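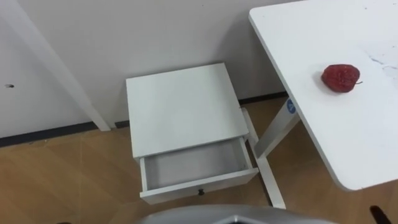

Our task corner: nightstand with the drawer partly open, fruit on the table at right.

Poldale Robotics Class forum, Student projects
Posted in October by tamarind_k

Hello all. I am with the group that does the drawer task this semester. The task is simple to say: take the red fruit from the table, put it in the drawer of the white nightstand, close the drawer. We control two arms and we use only the head camera for now. We recorded 46 demonstrations by hand and trained on them with the Berel code from last year, without changes except the image size.

The result is 14 good runs from 21. I think this is not bad for a first try, but the bad runs are almost all the same. The arm brings the fruit over the nightstand and lets it go too early, so it lands on the flat top and not in the drawer. From the head view the top and the inside of the drawer are both white and they are very near to each other. My question is if we should add color or add more data. My group is divided and we must write the plan for the midterm report.

pilot_ogre
Add color. Put a sheet of gray paper in the drawer and you will be finished before lunch. We had the same trouble with white cups on a white tray and we lost three weeks to collecting more data before somebody thought of paper.

halfstep
I disagree with the paper. If the report says "the robot puts fruit in a drawer" and it only works in a drawer with gray paper, the first question from the teachers will be about the paper. More demonstrations, with the drawer open at different distances. How much do you vary it now?

tamarind_k
Not enough, I am afraid. Until now we opened the drawer by eye and it is always similar.
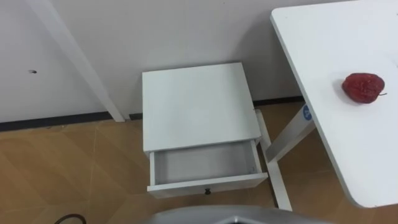
Same corner, drawer part way out. The knob is the dark point low on the front.

The knob is easy for the model, it finds it every time when it must close the drawer. So I was thinking the knob could help also for the placing, because it tells how far the drawer is open. But I do not know how to make the network look at it.

halfstep
You don't make it look. If the opening changes between demonstrations, the knob position becomes useful and it will learn it. With a constant opening it can just learn one position in the air and go there.

pilot_ogre
Sure, in theory. In practice they have a midterm. Paper first, theory after. You can write both results in the report, with paper and without.

quillback
What about the table? I was in the Chávez group and our policy learned the sticker on the leg of the table. We moved the table a little and everything was lost. Maybe check this before you argue about paper.

tamarind_k
Thank you, I did not think about the sticker. I will look at it with the group.

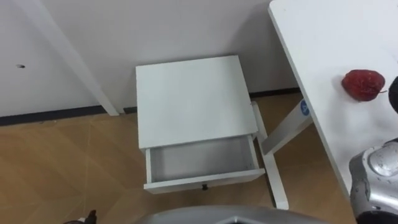
View with both arms, before we discuss the camera angle.

The camera angle is the other thing I wanted to ask. Our head camera looks down steeply, and one member wants to tilt it up so we see more of the room. I am against it. In this view we have the whole drawer, the fruit and a good part of the right arm in the lower corner, and if we tilt up I believe the arm and the drawer front will go out first. What we would win is mostly wall. The blue sticker is also there on the crossbar, so quillback's warning is valid for us: for the next recordings I would like to cover it on half of the demonstrations and see if the score changes.

quillback
Good idea with the half. Write down which ones, we forgot to.

halfstep
Keep the camera. If you tilt it now, the 46 you already have are useless or nearly. What do you train on? If it is the lab machine, reserve it early, the queue is bad before midterms.

tamarind_k
We use the Clevo laptop of the class. One training takes the whole night, and the last time I stopped at step 1540 by mistake and had to start again. So I cannot try many things, maybe four trainings before the report.

pilot_ogre
Four is enough. Paper, no paper, varied drawer, sticker covered.

halfstep
I would combine the last two and keep one training for when the laptop goes to sleep.

tamarind_k
It did sleep already one time. I will propose your list to my group, but with the varied drawer first, and I post the numbers in this thread when we have them. For the paper we will vote.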